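Hallwood Table Clutter Notes

README for the tabletop collection, last touched in June

What you have downloaded

A set of photographs of ordinary things on tables, with a text file of notes for each. The things are snack tubes, mugs, tape, envelopes, a stapler that has outlived two offices, and whatever else people put down and forget. Welum keeps the master copy. The Hallwood copy is the same minus the duplicates, which Erasto Ogola removed one long evening and has asked to be thanked for. Thank you, Erasto.

Why tables

Most collections of household objects show each object standing upright in the middle of nothing, lit like a wedding cake. We wanted things the way they end up: on their sides, too near a corner, pointing nowhere useful. If you need a mug with its handle at a flattering angle, there are other downloads.

Contents

notes/ – one plain text file per picture
pictures/ – the pictures
objects.txt – 63 object names, one per line
tables.txt – 16 tables, with surface and color
CHANGES – mostly apologies

How things are named

Names are everyday words. A tube of chips is a "canister," which took 24 emails to settle. Godfrey Nyamweya held out for "tube" and still uses it in conversation. Brand names go in the notes only when they can be read without squinting; otherwise write the color and the shape and move on.

Every object gets a pose word: upright, on side, upside down, leaning. "On side" covers anything cylindrical that is lying down, whichever way it points. Direction goes in a separate field, given from the viewer's side of the table – "top toward back left," for instance. Please don't use compass points. We had a contributor who did, and the Demirtaş tables are still being sorted out.

Table surfaces are described by look. If it has a grain, say it has a grain. Do not guess what it is made of unless you bought it.

Sample entry
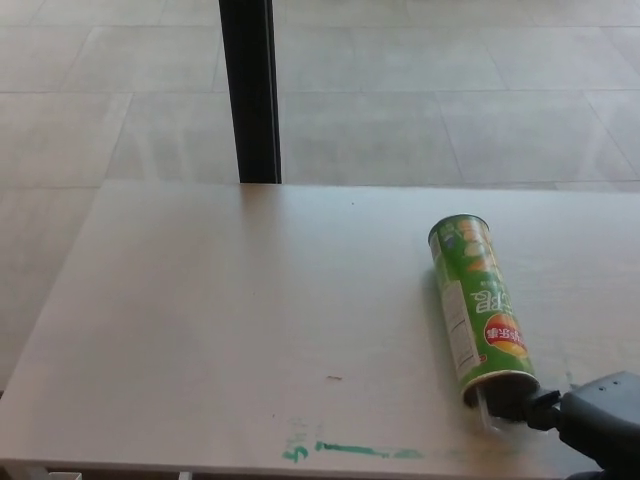
Green canister, on side, top toward back left. Table pale gray-white, faint woodgrain. Floor light gray tile.

The full note for an entry like this also has a free-text line, where annotators may record anything the fields missed. Graphics on packaging belong there, and so do label panels. Opinions about the snack do not, though 28 of them got through before we noticed.

Known problems

Pale gray and off-white were used interchangeably in the Rokidstead batch. We have left them alone.

Small print is marked "text, not read" even where a patient person could read it. We are not that person.

"Leaning" was added late, so a few leaning things are filed as upright. They were trying their best.

Contributing

Send new notes as plain text. Leave the direction field blank for round things seen from straight above. Corrections to objects.txt go to Godfrey, corrections to everything else go to Erasto, and proposals to rename "canister" go in the CHANGES file, where they will be kept safe and not acted on.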